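Home by half six, kettle on, shoes off, and I still can't stop moving my fingers like pincers. I picked up the tea towel that way just now. Lovely.

So June is nearly over and the Stirkport depot has properly changed, and I keep meaning to write it down before I forget what the old job was like. When I started at Gourlay it was all packing. Stand at the bench, scan, fold, tape, shove it down the rollers, next one please. My back was dreadful but I knew where I was with it. You had someone either side of you and you could talk rubbish all morning (and we did!).

Now there are 9 of us upstairs on what they call the teaching side, and I spend my shift with a gripper in each hand doing the same small job over and over so the Trinier arms can learn it. Today was children's books. Pick it up, move it, put it down, go again. I got to 100 before lunch and was stupidly pleased with myself, then saw the board on the way to the canteen and the whole floor's total for the month was 2,111, so I calmed down a bit.
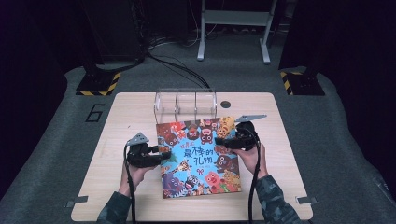 What surprises me is how hard it is to be slow. On the bench it was speed, speed, speed, and if you squashed a corner you turned it round and hoped. Up here a rushed one gets thrown out and you do it again. I've had to learn how I pick things up, after all these years of just doing it! My wrists ache in a completely new place but my back is better than it's been since Christmas, so I'm not going to moan too loudly.

I do feel odd about it, though. Down on the old packing floor there are two lines left with people on them and the rest is arms, and I walk past on my way in and think, well, some of that's my doing. They've told us no one goes before the Plaruvwood site opens, and that there'll be training for whoever wants it. I believe them on good days. A few of the bench lot have gone a bit quiet with me in the canteen, not nasty, just quiet, and I miss the rubbish-talking more than I thought I would. You can't really chat upstairs, you lose your place.

And then the pay is better, which I'd be daft to leave out. Around 2 hours less on my feet as well, and I can have a proper evening instead of falling asleep over the news.

Anyway. They want us on bags of rice next, which I'm dreading, everything slides about in them. Must find my wrist support, I think it's in the drawer with the batteries. And ring the dentist.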